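Home | Talks | Notes | Archive | Contact

Speaker notes: two grippers, one arm, a lot of plates
April meetup, Brirnow. 10 min slot, don't overrun

Start with the question. We had an arm, we had money for one decent gripper, which one? Delton two-finger or the Plamum with the soft pads. Say up front: no sponsor, we bought both in the end.

Price. Delton 1499, Plamum nearly double once you add the mounting plate. Pause here, someone always groans.

Arm and controller the same for both. Rostami controller, stock settings, no tuning between runs. Same camera height. Stress this, it's the first thing I'd ask from the back row.

Tasks: mug, spoon, folded cloth, plate. Skip mug and spoon, both fine, boring. Cloth: Delton pinches and drags, Plamum gets it first go most times. One line only.

Plates are the talk. 37 tries each gripper, plate starts flat on table, has to end up on edge in the rack. Plamum pads slide off the rim, they want something to squash and a plate rim gives them nothing. Delton gets under if it comes in low, and only if it comes in low. Two degrees too steep and it shoves the plate along the table insted.

Cable. Own up to this one. Lost a whole afternoon to the wrist cable snagging, blamed the controller, wrote a rude email to Rostami, had to write a nicer one. Longer loop, tied back at the elbow, fine after that.

What I'd buy: Delton, for dishes. Plamum if your stuff is soft. Don't get dragged into the suction question, say ask me at the bar.

Last slide, leave it up for questions. Approach angle matters more than grip force, thats the thing to go home with. Point at the left side, finger right at the rim of the teal plate, plate lying flat, shallow rim so hardly anything to get hold of. Then point across to the wire rack, pink one at the front, that's where it has to go. If there's time mention slowing the last bit of the approach, made more difference than new finger tips did.

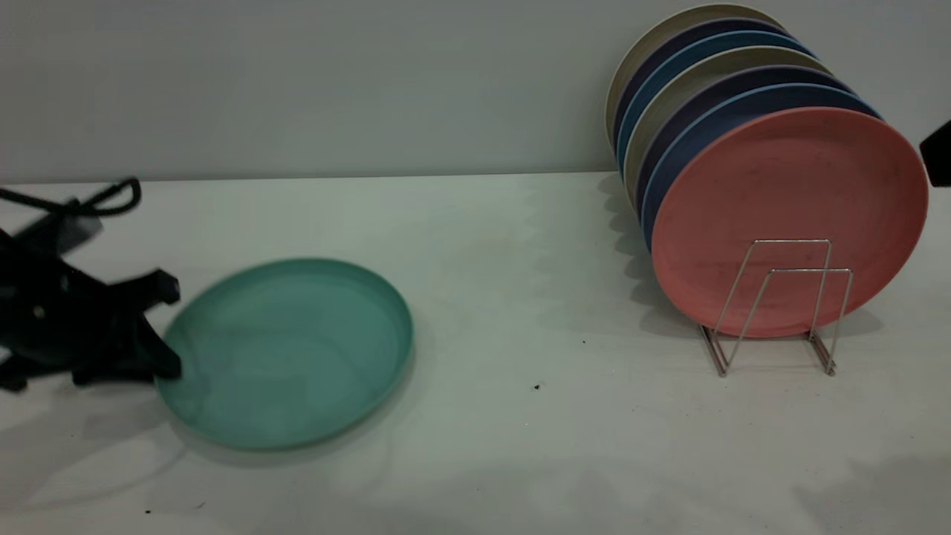
Comments

Was at the back, couldn't hear the bit about the cable. Tied at the elbow or the wrist?

Elbow, says so in the notes. Good talk, wanted more on the cloth.

Any chance of the suction answer for those of us who missed the bar?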